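Does a train pass make sense if I'm only making a few long trips?

posted by slowlane_pam in Trains & Buses

Hi all! I'm trying to plan a trip for February and I've been going back and forth on this for so long that my coffee's cold. I'll be landing in Platton, taking the train down to Brulstead, staying a while, then going on to Skoryk and back to Platton to fly home. So three long rides, plus maybe a few little day trips if the weather's decent (I don't hold out much hope).

The pass covers 15 days and comes to 2111 in local money. I added up the single tickets at the full walk-up price and got 2089, without any day trips. That's so close that I can't decide! I like being able to hop on whatever train I want, but I've read that you still have to pay for a seat on the long routes even with a pass. Is that true on all of them? And has anyone done the Brulstead to Skoryk leg with just a small bag? I'd love to skip the checked luggage this time.

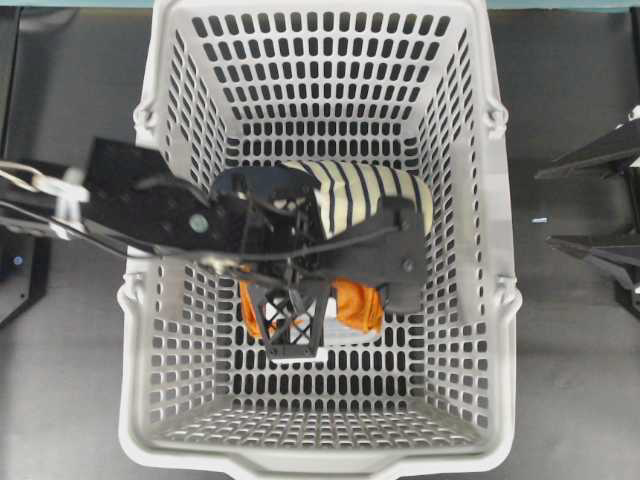

Plastic basket with a slotted floor

3 replies

hobnail_rider

I'd skip the pass. You're comparing it to walk-up prices, and hardly anyone who plans ahead pays those. The advance tickets go on sale a couple of months out and the Platton to Brulstead one is usually a good bit cheaper if you can stand an early departure. I took the 6:40 a.m. last winter and slept the whole way, so I didn't miss much.

And yes, you pay for the seat on the long trains. It isn't a lot, but you'd pay it three times, and that pushes the pass even further past your single tickets. The little local trains don't take reservations at all, you just get on and stand by the door with everybody's skis.

One thing to watch: advance tickets are tied to that exact train. If your flight into Platton lands late, you're buying a new one. I'd book the first leg for the day after you arrive and spend the night near the station.

mintandmaps

pass!! so much less stress. I had one and used it for everything, even went two stops just to get lunch

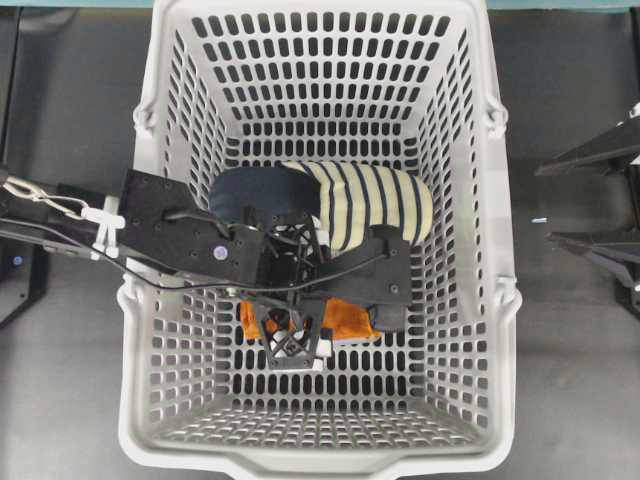
2 min read

quietcarriage

I'm somewhere in the middle on this. If you know your dates, hobnail_rider is right and you should buy the singles. If you really do want day trips, look at the local day ticket you can get at the machines in Brulstead. I used that out to Vomeck and back and stopped for soup along the way, and it cost me less than dinner did the night before.

As for the small bag, I did Brulstead to Skoryk with a backpack and I'd do it again. You change trains once, and the change is short, with stairs. I watched people drag huge suitcases up those steps and felt pretty smug about my two sweaters. There's a rack over the seats that takes a normal backpack fine. Bring your own food too. The snack cart came by once, at the very start, and I was still full from breakfast, and then I never saw it again.

Also, sit on the left leaving Brulstead if you get to pick. The river's on that side for the first hour or so.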